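Reference > Household > Storage and tidying > Floor clutter

Floor clutter

Floor clutter is the collection of small household items that gathers on floors, low tables and other flat surfaces between one tidying and the next. It is usually made up of things in regular use, such as clothes, cloths, bags, cables, toys and stationery, and is distinct from rubbish, which is meant to be thrown away, and from stored goods, which have a fixed place.

Composition

Soft items generally take up the most space. A single jumper or cushion may cover more floor than everything else in the room, and smaller objects are often lost in its folds. Cables form a second group. They tangle easily with each other and with anything that has thin legs or prongs. The third group consists of small hard objects, which are the most likely to be trodden on.

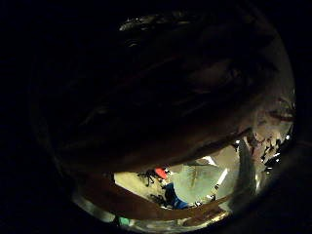 Colour affects how quickly items are found. Bright red or green objects are easily seen on a beige carpet or a pale tabletop, while grey and dark blue ones tend to be left until last. Marion Kinnear, in her household manual The Ulesby Method, advises lifting the soft items first and shaking them over a bed or table before folding.

Methods of clearing

In the Ulesby method the floor is cleared by type: fabrics, then cables, then small objects. Each group is carried away before the next is begun. Kinnear allows 10 minutes for a bedroom and 60 for a family living room.

The Nolten method, described by Ľudovít Skála, works by area. The floor is divided into strips and each strip is emptied into a shallow tray, which is sorted afterwards at a table. It is slower but is preferred where there are many small pieces, as in children's rooms and sewing rooms.

Cables are normally coiled loosely and tied with a strip of cloth or a reusable band. Tight winding around the hand can strain the wire near the plug.

See also: Laundry sorting; Toy storage; Tray (household)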